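PKG 221 Bulk Sacks and Room Setup
Handout 3, September group

Bring this sheet back next time, we use the table on the back.

Hanging the sack. Large white sack, hung up clear of the floor, print readable from where the filler stands. Check the seams before load goes in. Limit for our practice sacks is 900 lb, Vernside type only. 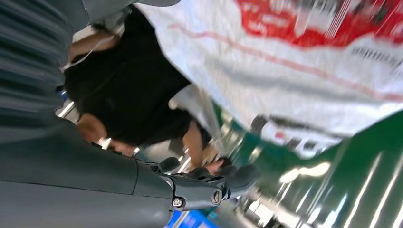

Cuiping Du: on the Nembridge sacks I'd check the loops first, then seams. A bad loop shows up sooner.

Fine, do it in that order. Loops, seams, spout. Write initials on the Clirkex tag, not on the sack itself.

Light. Seam checks go by daylight whenever posible, lamps hide pulled threads. 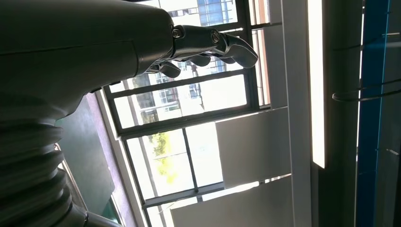 Glare is the other problem. Low sun washes out a white weave and you miss the small tears. With a big window divided into panes, like ours facing the apartment building, turn the sack side-on to the glass and look along the cloth. Move your head, not the sack. Then do the far side the same way.

Sun damage: sacks stored by a window get brittle. Old ones crackle when folded. Store folded, dark, dry. Dont stack on the sill.

Before you go: sweep, tags in the tray, write up 3 faults for next time (Lu sheet, both sides).

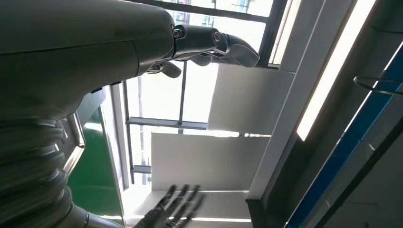 Fig. 3. Window side of the room, daytime.

Reading: section on loops, skip the tables.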